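# Beverage dispenser (tabletop)

A **tabletop beverage dispenser** is a freestanding or counter-mounted vessel from which a drink is drawn by the glass through a tap. The type is common in hotel breakfast rooms, function centres and staff canteens. Juice, cordial, iced tea and cold coffee are the usual contents.

## Construction

The principal part is the tank, generally cylindrical and raised above the table so that the drink falls under its own weight. Clear tanks show the level of the contents; dark tanks conceal it, and are often preferred for coffee and tea. Service models hold up to 18 litres. The tap is fitted at the front underside or low on the wall of the tank and is worked by a lever.

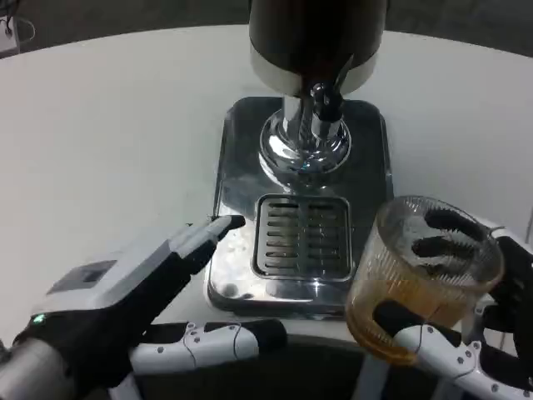
*Dispenser with a dark cylindrical tank and chrome column on a round white table.*

In column models the tank is carried on a metal stem rising from a flange at the rear of the base. The arrangement leaves the front of the base free for glassware — an advantage where tumblers of differing heights are in use.

## Drip tray

Most dispensers include a tray beneath the tap to catch spillage. Stainless steel is the customary material, with rounded corners for ease of wiping. A slotted grate keeps the foot of the glass clear of any liquid collected below. Trays of this class hold roughly 300 millilitres and are emptied at the close of each service. 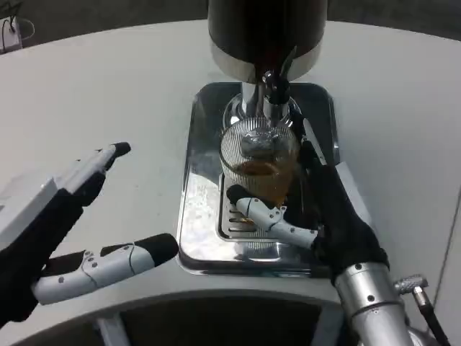 ## Glassware and filling

Straight-sided tumblers are favoured for self-service. Ribbed or fluted glass offers a firmer grip and is less inclined to show fingermarks. The glass is set on the grate directly under the nozzle, and the lever is released before the drink reaches the rim.
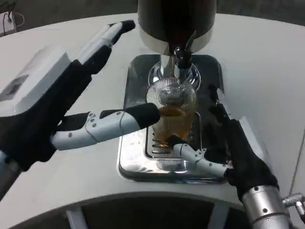
*A ribbed glass of amber liquid standing on the slotted grate.*

## Cleaning

The tap is the part most prone to residue, particularly where sweetened drinks are served. The house manual of the Zukgate function centre requires that taps be dismantled every 2 days and rinsed in warm water, with the seals inspected for wear. Chrome fittings are dried with a soft cloth to prevent water marks.

## See also

- Coffee urn
- Drip tray
- Tumbler (glass)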